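Progress Report to the Grandero Fund
Larnulness Community Kitchen and Garden: Winter Period
February 28, 2024

Dear friends at Grandero,

Thank you once again for your patience with us over the holidays, when our mail piled up and our replies were slower than they should have been. We are glad to be sitting down at last to tell you how the winter has gone at Larnulness. Your grant has kept us busy, and there is a good deal to report, most of it cheerful and a little of it less so. We have tried to follow the headings you sent us, although we wander from them in a couple of places, for which we ask your forgiveness.

Where things stood when we last wrote

You may remember that our autumn report ended with the beds put to sleep under straw, the rain barrels drained, and the kitchen waiting on its new sink. We had promised you a program of winter cooking classes, a start on the seed library, and a decision about the old greenhouse at the north end of the lot. The classes have happened, the seed library is open, and the greenhouse decision has been made, though it is a different decision from the one we thought we would be making.

The cooking classes

The classes began in the second week of January and have run every week since, apart from the one evening when the roads iced over and we called everybody at lunchtime to tell them to stay home. We had hoped for 20 households to sign up and ended up with 35, a number that made us very happy and also made us go out and buy more cutting boards! The kitchen doesn't hold that many people comfortably, so we split each week's class into an afternoon sitting and an evening one. The afternoon is quieter and tends to be retired folks and parents with babies. The evening is louder and runs late, mainly on account of people staying to talk after the dishes are done, and we have stopped trying to hurry them out.

The recipes lean on what stores well, as we said they would in our application. We have done squash soups, cabbage three different ways, bean stews, a beet salad that was more popular than we expected, and a very plain barley dish that several families have told us they now make at home every week. The one real flop was the turnip bake. We followed the recipe carefully and it still came out gray and watery at both sittings, and we have taken it off the list for next year.

Everyone goes home with a printed recipe and a bag of whatever vegetable was used that night. Writing the recipes out in large type was suggested by one of the afternoon group, and it has been such a help that we have gone back and redone the older sheets the same way. They are also in a binder by the kitchen door for anybody who missed a week.

The kitchen itself

The new double sink from your equipment line is in, and it has changed the whole feel of the room. Before, one person washed and everybody else stood behind them with their hands full. The plumber found an old leak behind the wall when the former sink came out, and fixing it cost us $300 that we had not planned for. We covered it out of the small reserve we keep for repairs, so it does not appear against your grant, but we mention it here as it explains why the shelving was put off until spring. The pots are living in crates under the table for the moment, and we are managing.

We should also say that the stove we bought secondhand from Skimico, the restaurant supply place across the river, has been a treasure. It heats evenly and the oven door closes properly, and after the last one those two things still feel like luxuries.

The seed library

This is the part of the report we have most looked forward to writing. The seed library opened at the end of January in the hallway cabinet, with 80 varieties on hand, many of them saved by gardeners in the neighborhood who have been growing the same beans and peppers for decades. People take a packet in the winter, grow it through the summer, and bring some seed back in the fall if they can. There is no fee and no fine, and we ask only that each borrower write down what they took in the notebook.

We spent a long time arguing about how to sort the drawers. Alphabetical order seemed sensible until we realized that half of our gardeners look for things by planting month. We settled on sorting by season, with an alphabetical index taped inside the cabinet door, and so far there have been very few complaints. Envelopes have been a bigger worry than we imagined. The first batch had glue that would not hold, and there was a morning of sweeping up lettuce seed from the hallway that we would rather not repeat. The coin envelopes we use now are sturdier and cost only slightly more.

Germination testing took up a fair part of January. We laid seeds out on damp paper towels in the warm spot over the radiator and checked them every other day. The onions did poorly, as old onion seed does, and we have thrown out anything we couldn't vouch for. The tomatoes and squash did beautifully. The parsnips are still a mystery to us and we are testing them again.

The greenhouse

We had planned to repair the old greenhouse with the second part of the grant, and in December we were still hopeful. When the carpenter came to look at it, though, he put his thumb straight through one of the corner posts. The base is rotten on the whole of the west side, and the price he gave us for making it safe was more than we would pay for a new, smaller structure. After two long meetings and one rather sad walk around it, we decided to take it down and put up cold frames along the south wall, using as much of the old glass as we can save.

We wrote to you about this change at the time and were grateful for your quick and kind answer. The cold frames will hold fewer trays, but they need no heating, and they can be reached from the path by our gardeners who use walkers or wheelchairs, something that could never be said of the greenhouse with its high step. The first 2 frames are built and waiting for their lids.

Plans for the spring beds

With the thaw coming early this year, we have been drawing and redrawing the bed plan on the back of an old calendar. Potatoes are moving to the far corner, where the soil was rested all last year. The herbs will come up beside the kitchen door so that the cooks can step out and snip what they need. We are giving one full bed to root vegetables for the children's group, who meet on Saturdays and have very firm opinions about what is worth growing. Carrots won by a landslide, followed by radishes, with beets a distant third despite all our efforts on their behalf.

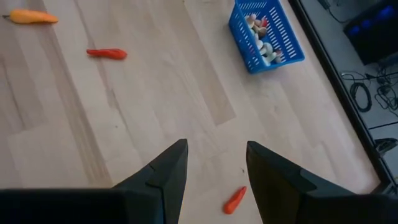

When will the children's carrots go into the ground?

The first row will be sown in the last week of March if the soil is dry enough to crumble in the hand, with another row every two weeks after that until early June.

The bed needs a little work before then. It was dug over in the fall, but there are still stones in it, and stony ground gives you forked roots. We will sieve the top layer and mix in some of the sand left over from the path. We have gone with a short, stubby variety called Um, which one of our longtime gardeners has been saving for years and which does well in heavier soil like ours. The children will sow it mixed with radish, a trick that marks the row while the slower seed is still thinking about coming up, and gives them something to pull and eat in the meantime.

Spending so far

A full table will come to you under separate cover with the receipts, but we can give the outline here. The equipment line is spent apart from the shelving. The class line is a little over on ingredients, thanks to the extra families, and a little under on printing, and the two very nearly cancel out. The greenhouse line has been touched only for the carpenter's visit and the timber for the cold frames. We expect to have money left in it by summer, and we would like to talk with you about putting that toward a second water tap at the far end of the lot, where at present every drop is carried in cans.

What we would do differently

We would open registration for the classes earlier and ask people then which sitting they want, instead of sorting it out by telephone in the first week. We would have somebody look at a wall before taking a sink off it. And we would order the envelopes from the better supplier in the first place.

Coming up before our next report

The last cooking class of the season will be a shared supper in the third week of March, and you would be very welcome at it. After that comes the seed swap, the potato planting, and the opening of the cold frames. We are also hoping to start a small lending shelf of garden tools alongside the seeds, beginning with the forks and hoes that have been sitting in our shed, once the handles have been sanded and oiled.

Please let us know if the headings above leave out anything you need, and we will gladly write again. The kettle is usually on from ten in the morning, and the side gate is the one to use while the front path is being relaid.

With warm thanks,

The garden and kitchen team at Larnulness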